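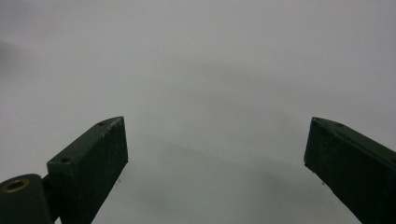

Home Studies Past results For participants Contact

Search this site Enter keyword Go

Call for participants: does a small basket keep a table clear?

The Gratcombe Household Habits Group is looking for adults who live with a cluttered table and are willing to let us test a piece of advice that most of us have heard many times. The advice goes like this: put a small basket on the table, let the keys and pens and loose change go into it, and the rest of the surface will stay clear. It is in magazines and on packaging. Some of us have paid money for it.

We have our doubts. We went looking for decent evidence and found a lot of before-and-after pictures, very few of which said how long after. A table photographed ten minutes after someone tidied it proves that someone tidied it. We would like to know what the same table looks like in the fourth week, with a basket and without one, in homes where people eat, do homework and open the mail.

If you swear by your baskets, please apply. If you think they are one more thing to dust around, please apply too. We would be uneasy with a group made up only of people who agree with us.

What you would do

The study is called Tavska and runs for 4 weeks, beginning in March. You would come to us for 2 sessions, one at the start and one at the end, and keep a short table diary at home in between.

At the first session you sort and put away a set of everyday small items at a work table. Part of the session is done with a basket and part without. We watch what goes where, how long it takes, and whether things that go into the basket ever come out again. You will also be asked to pick items back out on request. Most basket advice skips this part entirely. Putting a key in a basket is easy. Finding it under nine receipts is where we expect the trouble.

The second session repeats the first with the items changed, followed by a short interview about your table at home.

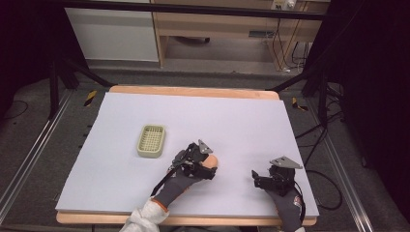
Small basket on the white work board, Tavska sorting table.

The basket we are using is a small rectangular one with low raised sides and a grid of square openings across the bottom. We chose something plain on purpose. A handsome basket with a lid and a label might well make people behave better for a week, and then we would be measuring the charm of the basket. Low sides also mean you can see what is in it, which its fans say is the whole point. Fine, we will give it every chance.

The board it sits on is white, on a light wooden table frame. People tell us it looks nothing like their kitchen table. They are right, and we do not claim that sorting objects on a clear white board is the same as living with a table. That is why the home diary carries more weight than the sessions in our analysis, and why we will drop anyone's session data before we drop their diary.

At home you would:

- choose one table or counter that gets cluttered (one only, and please don't tidy it first)
- take a photo of it each evening, ideally at the same hour
- write one line a day on what landed there and whether you moved it
- use a basket for part of the time and put it out of sight for the rest, on the schedule we give you

The evening photo takes less than a minute. The one line will feel silly by the second week. Please write it anyway, even if it says "same pile."

Who can apply

You need to be 18 or older, live within reach of Gratcombe, and have regular use of a table or counter that does not stay clear on its own. You can live alone, with family or with roommates, but everyone in the household has to know about the study and agree to the photos. You should be able to sit or stand at a table and handle small objects. If you need a chair of a certain height or extra breaks, tell us when you apply and we will set the session up that way.

We can't take you if you work as a professional organizer or sell storage products. We have nothing against either trade, but we would rather not have an interested party holding the basket.

You also should not be planning to move house or renovate during the study. One earlier participant's table left on a truck in week three.

What we already know, which is little

Our last study, run under the name Hung, looked at hooks by the front door. It had 271 participants, and the result was a mixed one. People with hooks did hang up their coats more often at first. By the end, a fair number of them had coats on the hooks and also coats on the chairs. We published it as it came out, and we got a certain amount of mail from people who like hooks.

We expect Tavska to be just as untidy. If baskets work, we will say so, and several of us will have to apologize to our relatives. If they work for some items and do nothing for paper, we will say that. If the data can't tell us either way, you will read that too, in the first paragraph of the report and in the same size type as everything else.

Pay and expenses

You are paid for each session you attend and separately for the diary. The exact amounts are in the information sheet, which we send before you commit to anything. Missed diary days are not docked, because docking them would teach people to make entries up. We would much prefer a gap. Bus and parking costs are covered on session days if you bring the receipt.

You keep the basket if you want it. You are under no obligation to want it.

Your photos and your privacy

Photos of your table are seen by the study team and are stored under a number, with your name kept in a separate file. Turn over letters, prescriptions and bank mail before you take the picture. If something private gets through, tell us and we delete that photo. No table photo appears in any report unless you sign a second form, and most people don't sign it, which is fine with us.

You can leave the study at any point without giving a reason. You will still be paid for what you have done up to then.

How to apply

Write to us at the Gratcombe address in the footer, or use the form on the Contact page with "Tavska" in the subject line. Please include:

- which table or counter you have in mind and what usually ends up on it
- how many people use it
- whether you own baskets, trays or bins already, and whether they have things in them
- times of day you could come in (sessions are held mornings from 9:30 and evenings until 7)

Please do not send a picture of the table yet. People tend to clean up for it.

Everyone who writes gets a reply. If we have more applicants than places, we choose so that we get a spread of household sizes and a spread of opinions, so being turned down says nothing about the state of your kitchen. We keep a waiting list, and people do drop out, usually around the time the one line a day gets silly.

Contact: Gratcombe Household Habits Group, 668 Trokham Road, Gratcombe | © Gratcombe Household Habits Group | Back to top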